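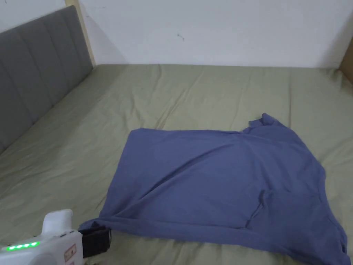

Why cotton jersey twists in the wash: a thread

Dorottya Mészáros
July, 6.40 am
Filed under: Home > Fabric Care > Threads

1/ If the side seams of a T-shirt have crept round to the front, the trade word is spirality. It starts at the knitting stage. Washing only lets it show.

2/ Most plain T-shirts are single jersey knitted on a circular machine. The yarn is twisted when it is spun, and that twist wants to undo itself. In a knitted loop the yarn has room to turn, so the loops lean over.

3/ A second cause is the number of feeders on the machine. More feeders means more courses laid per turn, so the courses climb round the tube at a steeper angle. The cloth comes off slightly skewed before anyone cuts it.

4/ Finishing can pull the cloth straight and set it with heat, resin or compacting. Cotton does not hold a purely mechanical set well. Water and tumbling release it.

5/ I keep a log. Last year's batch was 13 plain cotton shirts from the same shelf, same size, same colour. Each was measured at the hem after every wash, seam to true side. All washed at 40, line dried.

6/ 4 of them twisted enough to notice when worn. The rest moved a little and stopped. Most of the movement came in the first wash, which agrees with what Genowefa Chmielewska taught us at the dye works.

7/ How to measure at home. Lay the shirt flat, smooth it from the shoulders down and do not pull the hem. Drop a straight line from the underarm seam. Measure from that line to where the side seam meets the hem. Write it down. Repeat after washing.

8/ A bed will do as a surface if you have no table wide enough, but the reading is worse. Soft surfaces let the cloth sag. 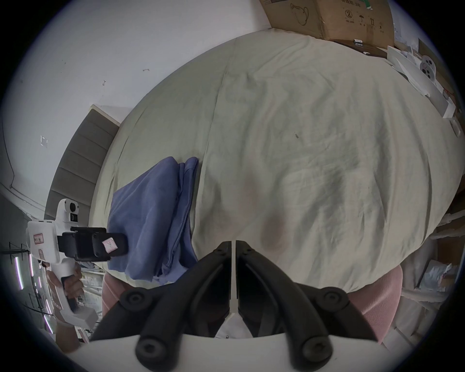
Sage green bedding, creases and all.

9/ Things that reduce it: two-ply yarn, a tighter knit, opposite-twist yarns fed alternately, interlock in place of single jersey. None of these is printed on a swing tag. You can feel interlock, as it looks the same on both faces.

10/ Things that do not fix it: ironing, pulling the shirt square while damp, fabric softener. Pulling works until the next wash.

11/ Ismael Peixoto asked about shirts with no side seams. The body is a knitted tube, so there is no seam to travel. The loops still lean. Look at a printed stripe or a chest logo and you will see it.

12/ Log entry 569 is a Prekholm shirt on its sixth wash. No further change at the hem. I will post the next set when the line is clear.

Last updated: July, 9.15 pm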